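In Defense of the Crowded Desk
Jun 30, 2026

My sister-in-law sent me one of those desk makeover videos again. You know the type. A guy with very clean fingernails lifts everything off his desk, wipes it down with a cloth, and then puts back a laptop, a plant and a candle. Eleven seconds of him adjusting the candle. And I sat there at my own desk, with my toast on top of a phone bill, and thought, well, where does he keep his pens?

I've been reading tidy-desk advice for most of my working life and I've finally decided I'm against it. I'm not against tidying. I tidy! I'm against the idea that a desk with things on it is a desk where somebody is failing.

Take the office where I did the books for Arruda, the tile importer, before I went out on my own. Teresa Arruda had a rule that desks got cleared at night, every night, down to the surface. It lasted from February until about when the weather turned. What happened was that everybody bought a bag. People had a bag under the chair, and at 5:30 the whole desk went into the bag, and in the morning it all came back out again, with crumbs. I timed myself once and it was 14 minutes, both ends of the day put together. Teresa gave it up herself when she lost a customs form in her own bag (it was in the side pocket, with a banana).

My friend Othmane Soliman takes the other side, and he's not stupid, so I'll give him his turn. He says every object on a desk is a little question. Are you going to deal with me? Do I live here? He has a 60-inch desk from Alberg with a drawer that runs the whole width of it, and when he finishes with something it goes in the drawer. I've seen inside the drawer. I'm just going to say that the little questions are all in there, in the dark, asking each other.

What I'd really like is for people to separate the stuff that's working from the stuff that's stuck. A mouse is working. So is a water bottle, and so is the second keyboard if there's a second computer. Receipts from a trip you took in the winter are stuck, and so is the mug. Go after the mug! But I don't see why the mouse and the bottle should have to take the blame for it. 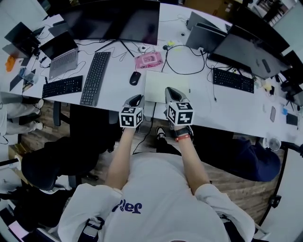 Vol. 14, No. 6 — page 61

Long white desks like this one get crowded fast, and I like them that way. Monitors, laptops, black keyboards (one sitting at an angle, as they do), a clear plastic bottle, a phone lying flat, and that pink thing, whatever it is, which I'd want within reach too. Could somebody corral the cables over on the left? Sure. I'd use a couple of those Honeo clips, the kind that stick on. But I wouldn't ask anyone to put the rest away.

Cables are where I'll meet the tidy people halfway, by the way. A cable you never unplug should go behind things. I did mine over a long weekend with twist ties from bread bags and it made more difference than the Pisov organizer I paid real money for, which now holds batteries that may or may not be dead.

Othmane read a draft of this and wants it noted that he found his passport in the drawer on the first try. Fine, it's noted. I'm going to go wash the mug.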